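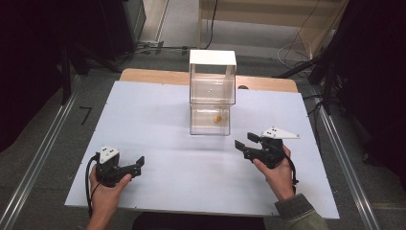
Two hand-held grippers at the work table, with the lidded acrylic box between them.

Home | Posts | Archive | About | Contact

Can a Machine Put Away the Dishes Yet?
31 May 2019

Readers of this blog have asked for a plain statement of where household automation stands. My position is that a machine can do a part of a chore quite well, and that very few can do a whole one.

The box in the photograph illustrates the difficulty. It is clear, it has a lid, and a shelf divides it into an upper and a lower compartment. A small round tan object lies on the floor of the lower one. A person asked to fetch such an object would not consider the request worth discussing. For a machine, clear walls are hard to detect, a lid calls for a gentle grip, and a small object leaves little room for error.

The grippers shown are held by a person, one in each hand. I regard this as a sensible way to study a task. The person supplies the judgment and is limited to two fingers on each side, much as a machine would be. Anyone who doubts the value of the exercise should try opening a jar with kitchen tongs.

Over the winter I kept a list of the chores done in my own home in a single week. It came to 41 entries. I then marked those I would hand over to a machine now on sale, without supervision, and arrived at four. Vacuuming was one of them. Folding sheets was not, and neither was emptying the dishwasher, which I had expected to include until I considered the wine glasses.

The shop floor presents a better case. Edem Sarpong, with whom I worked for 17 years at Godgate, has long held that a factory succeeds with machines by arranging the room to suit them. Parts arrive facing the same way, and the bins do not move. A home offers no such order – mine certainly does not – and few families would accept the changes required to provide it.

I therefore advise patience. Households considering a purchase should ask what the device does when an item is out of place, and who must put matters right afterward. I intend to repeat the list in August and will publish the revised count on this page.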